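## 4. Where small things rest: surfaces, seats and floor in the shared workroom

The preceding section considered how the participants in the Drumdale and Vudenham households named their rooms. In this section we turn to the smaller question of where objects are put down inside these rooms, and for how long they are permitted to stay. The material comes from the second period of visits, made in June, when 54 rooms were documented by the first author and by Rosimeire Prado. All of the rooms were used for paid or unpaid work at a table during at least a part of the day, and most of them were also used for something else: ironing, homework, the drying of clothes, a guest on a folding bed.

### 4.1 Three heights

It became practical, already in the early coding, to sort the resting places by height. We speak of *table height*, *seat height* and *floor height*. The classification is coarse and it leaves out shelves and hooks, which were treated by Cavalcanti in the pilot report and which follow a different logic, as a thing on a shelf has usually been given a place by somebody. A thing on a seat has not.

Table height is the height of things in use. The participants described it with verbs of working ("what I am doing", "what I have out") and they were quick to apologise if there was anything on the table which did not belong to the present task. A dish, a bottle, a small toy left by a child: these were tolerated when they stood near the far end, out of the reach of the elbows. The far end of a table is therefore a kind of waiting area. In the interviews it was called "the back", even in rooms where the table stood free on all sides and had no back in a geometrical sense.

Seat height is more ambiguous. A chair with nobody in it is quickly treated as a small table, and the office chair especially so, for it can be rolled to the place where a surface is missing. Several participants owned a chair of this type which they sat on only in the morning. After lunch it carried chargers, envelopes, a cardigan. One woman in Vudenham explained that she could not sit down to work before she had "emptied the chair onto the desk", and could not finish working before she had emptied the desk onto the chair. We found this expression so exact that we used it as a code.

Floor height is the most severely judged of the three. Cloth is here a special case. A hard object on the floor was spoken about as *fallen*, while cloth on the floor was spoken about as *left*. The difference is one of blame — an object falls by itself, but a garment or a towel is left by a person — and it was made consistently by adults and by older children. Figure 7 shows one workroom in which all three heights are occupied. 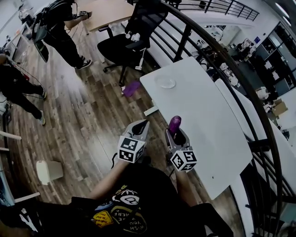

Does a thing at floor height have to be picked up before the table is cleared? In the households we visited the order was most often the opposite, with the table cleared first and the floor last, as people preferred to bend down only one time.

**Figure 7.** Workroom with white table, mesh office chair and desk. A shallow glass dish stands near the far end of the table, a white object lies on the seat of the chair, and a crumpled purple cloth lies on the wood-look floor.

The order of clearing matters for our argument. If the table is cleared first, then the things removed from it must be given a provisional place, and this place is commonly the nearest seat. The chair receives more during tidying than during work. We had expected the reverse, and our diary form was designed under this wrong expectation: it asked for the state of the chair "before tidying" and "after tidying" but not in between. The middle stage was reconstructed from the interviews, and the reader should treat it with the corresponding care.

### 4.2 Colour and the grouping of things

A second observation concerns colour. When participants were asked which things in the room "go together", they grouped them first by owner, then by task, and only in the third place by material. Colour was seldom offered as a reason. In practice, however, colour did a good deal of work. A purple cloth and a purple object in the same room were easily joined in conversation, even if the one was at floor height and the other above the table. In one Drumdale household the father sorted his daughters' belongings by colour in the evening and was corrected by them at breakfast.

We do not want to make too much of this. The rooms in our sample had mostly pale furniture, white or light wood, and on such a background any saturated object draws attention to itself. Grey and white things are missed. The participants confirmed this indirectly when they were asked to list from memory what was standing in the room next door: white bins, white stools and white cables were forgotten more than any other item, and the coloured toys almost never. A household which wishes to be tidy might therefore buy coloured cables, as one respondent suggested with some irritation.

### 4.3 Duration

The time a thing is permitted to stay was recorded with the Flivuris diary sheet, in which the participants marked each object once at breakfast and once before bed. Over 500 entries were returned. Many are incomplete, and the handwriting in those filled in by children had to be discussed between the two coders. Three remarks can nevertheless be made.

Firstly, dishes leave the table at mealtimes, also when the table is not used for the meal. The hour itself appears to call them back to the kitchen. Secondly, objects on an office chair stay until the chair is needed, and in households with a second chair this may take until the end of the week. Thirdly, cloth on the floor has a very uneven duration. It is either lifted within 40 minutes or it stays overnight, with few cases between. Prado proposes that the cloth, once it has been seen and passed by, becomes part of the floor for the rest of the day; Cavalcanti prefers the simpler explanation that it is collected with the laundry, and laundry is done in the morning. The diary sheets do not permit us to decide between the two readings. We return to the laundry in Section 5, with the material from the Moon Street flats.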